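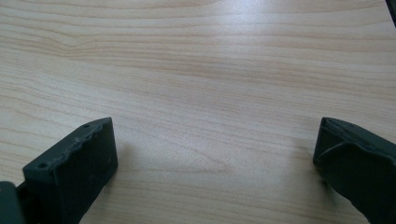
The Doduler Table Wax comes in a 180 g tin and smells faintly of oranges and somebody's grandfather. Rub it on thin, go have lunch, buff it off. It's made for pale tabletops with long, wavering grain and one pointed flame shape that guests will insist is a fish. Let them.

**Roltuston cloth included.** Washable, in theory.

- Covers two dining tables, or one if Henryk Szulc is applying it
- Not for floors (see the Lurkville incident, September)
- Refill tin: item 163

Siebe Wouters in our workshop recommends a second coat after a day. He also sells the second coat.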